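Skavel was on its third thumb by the time the kettle boiled. I'd printed the first two too soft, and they bent like warm candles whenever it tried to pick anything up.

"Arms down," I said. Skavel considered this.

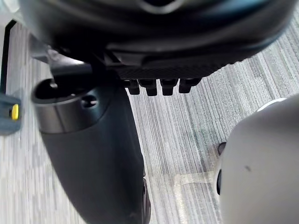 I should explain that I'd spent 735 evenings on those arms, mostly in the shared workshop at Plusisholm, and the last few at home where the carpet is kinder to dropped screws. My sister reckoned I could have learnt the cello.

"Arms up, then." Up they went, lovely and smooth — no squeak at all!

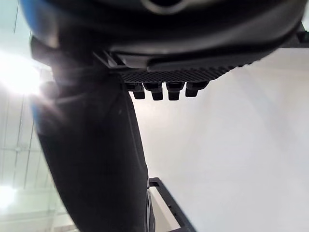 So I let it loose on the shoes.

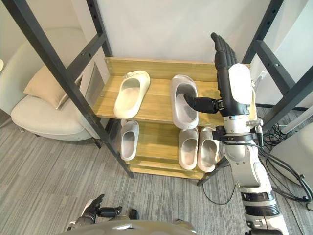 My old Vekalska motors were never meant for delicate jobs (they came out of a car park barrier), and I'd been dreading this bit for weeks. But there was the new thumb, tucked into the grey slide on the top shelf as if it had been doing it for years. I held my breath. I may have said a small prayer to the glue.

"Left or right?" asked Skavel.

I hadn't taught it that question.
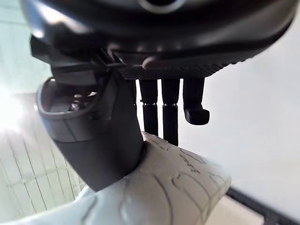
Fingers down, on to something soft and white.

"Left," I whispered, and went to find my other slipper.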